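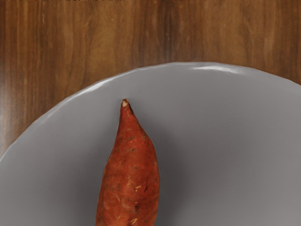
So did I finish the sourdough-colored blanket? It still needs the last 40 rows and the whole border, and I'm not touching it before the weekend.

February 16, 2023

My hands hurt, the good kind of hurt. I knitted through two episodes of that Fotton mystery series and have no idea who drowned the organist. I was counting stitches under my breath the entire time and I missed the confession (I think there was a confession?).

The yarn is the Calau wool, the thick undyed one that sheds all over my black pants. I bought 700 grams last April when the shop on Palacios was clearing out its back wall, and I was so sure I'd have leftovers for a hat. Ha! There's one ball left plus the sad little one I wound up from the swatch. I keep weighing them on the kitchen scale like they might have grown overnight.

Ripped back four rows after lunch. I'd crossed a cable the wrong way and spent a good while telling myself it looked fine from the couch. It did look fine from the couch. It did not look fine from the chair, and the chair is where I sit, so out it came – and then of course I dropped a stitch picking it all back up and had to chase it down with a crochet hook and my reading glasses on top of my other glasses.

Soup for dinner, the lentil one, too much cumin. Ate it anyway, standing up.

It rained most of the afternoon and the gutter over the back door is doing its waterfall thing again. I put the bucket out. I should call somebody. I wrote "gutter" on the back of my hand and then washed the dishes, so that's gone.

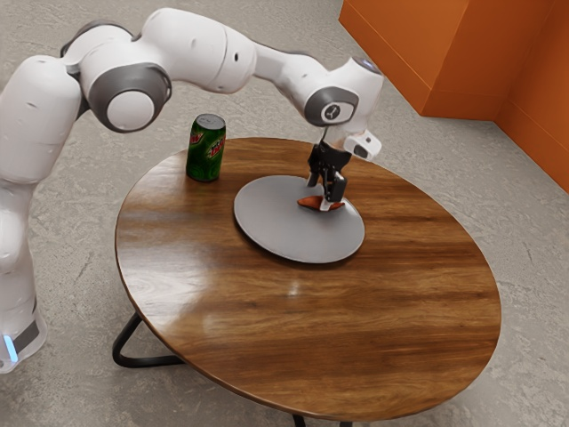
## Things for tomorrow

- Order one more ball of Calau, same dye lot if they have it (the band says 1646)
- Find the long circular needle, the Flekeo one with the red cable. NOT in the basket, I looked twice
- Gutter!!
- Library book back, I'm only halfway but it's so slow
- Decide on the border. Garter is easy and lies flat. Seed stitch is prettier and I'd be cursing by the second side. Leaning garter
- More lentils, and no more cumin for a while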